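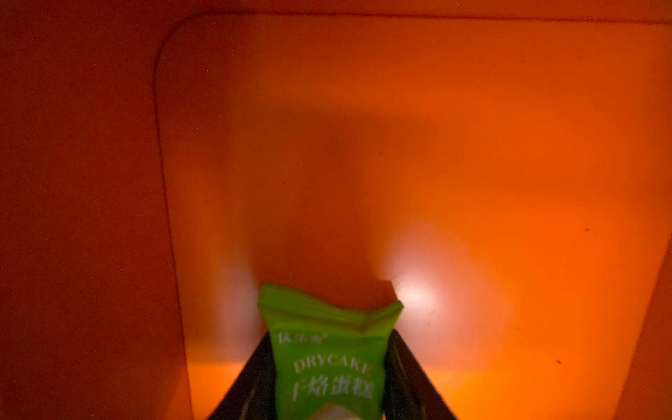 Wrist camera view, snack packet held between the fingers.

2. Planning your budget before you order

I've set up enough of these two-arm tables to know where the money goes, so please read this before you fill in the Ustex order form!

2.1 Price the fingers first. Thin wrapped snacks bend at the seal, and I'd keep 500 dollars back for spare fingertips.
2.2 Measure the table. Our rail kit from Gonau needs 900 mm of clear width – check it twice.

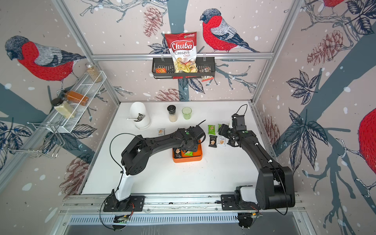 Two arms on a shared rail, orange tray between them.

2.3 Add storage. I started with a 128 GB drive and filled it in some 5 days (buy bigger).
2.4 Put cables and mounting plates on their own line, or they'll get lost in the total.

Caution: don't order a second arm until you've confirmed your power supply can run both.
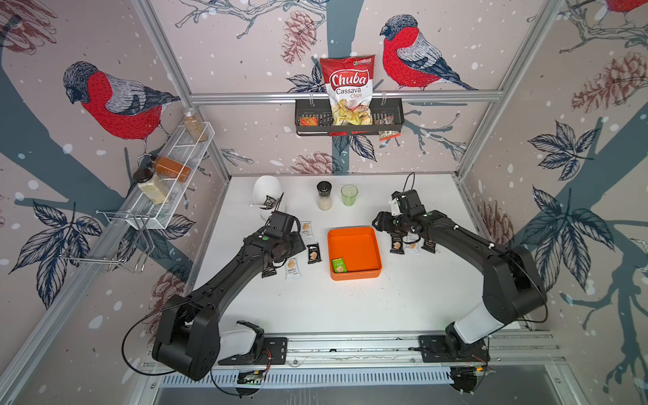 Heinonen wrote in to say that step 2.4 should come first, as the Bevville table sat idle through December waiting on a mounting plate that had been left off the quote.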